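Shop > Kitchen > Countertop > Bread Machines > Davinow 30

Overview Specs Reviews Parts Returns

Davinow 30 Bread Machine

We have sold bread machines for long enough to distrust the boxes they come in. The Davinow's box says "bakery results at the touch of a button." What comes out is a decent square loaf with a hole in the bottom where the paddle was. If you can live with the hole, read on.

The maker lists 28 programs. I've baked with most of them, and I would say four are worth having: basic white, whole wheat, dough only, and the long French cycle. Several of the others seem to be the basic program under a different name, with the second rise shortened by a few minutes. "Artisan Rustic" and "Country" gave me loaves I could not tell apart, and I tried them side by side. The jam setting works, if you want to clean jam out of a bread pan.

The dough cycle is the real reason to buy this. It kneads hard, it doesn't walk across the counter the way the older Onyeka model did, and it leaves you a soft dough you can shape and bake in your own oven. I use it for pizza and for rolls. The lid stays shut on its own now, too, which the Onyeka's never did once the hinge got tired.

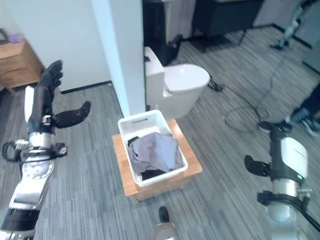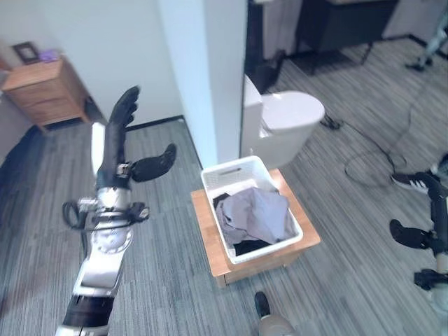
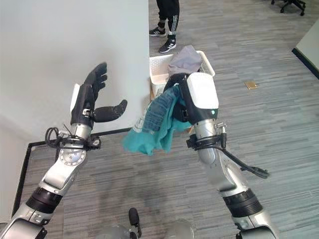
Can I open the lid while it's kneading?

Any time during the first knead, and you should, at least with a new recipe. Look for dough that pulls away from the sides. Add water a teaspoon at a time if it's dry, or flour by the spoonful if it's a puddle. Leave it shut once the last rise begins.

About the temperature claims

The manual says the crust setting takes the pan to 190 degrees Celsius on dark. I put an oven probe in there and never got it that high. A finished loaf on "dark" is what I'd call medium brown. On "light" it's pale enough that my family asked if it was done. Skip light.

There is a delay timer, and the product sheet makes a lot of it. Fine for plain bread. I wouldn't leave milk or eggs sitting in a warm kitchen overnight, whatever the recipe booklet suggests. The booklet also calls for too much yeast in nearly every recipe. Cut it by a quarter before you blame the machine for a collapsed top.

The "nonstick for life" pan

Whose life, I'd like to know. The coating on our shop machine is holding up, but we hand wash it and never go at it with a metal spoon. The Gotoretti pan in the old demo unit started peeling after one holiday season, and that was sold with the same promise. Spare pans and paddles for the Davinow are in stock as of December. Buy a second paddle when you buy the machine - they go out with the loaf and end up in the trash.

Specs

Loaf sizes: medium and large (the small setting is on the panel but the loaf bakes up short and wide)
Programs: 28
Keep warm: yes, and it softens the crust, so take the bread out
Cord: short
Window: yes, fogs up
Color: white only
Price: $200, spare paddle extra

Who should pass

If you bake one loaf a month, a bowl and a spoon will do the job and won't need cupboard space. If you want sourdough, the sourdough program adds nothing I can find, and your starter will not keep to its schedule. Vinside makes a cheaper machine with fewer buttons that kneads nearly as well, but it's louder, and we stopped carrying it after too many came back with bad latches.

Returns accepted for 30 days with the pan and both booklets. Please wash the pan first.

Page written by Mebrat Wubshet, kitchen department

Contact us | Shipping | Copyright, all rights reserved | Back to top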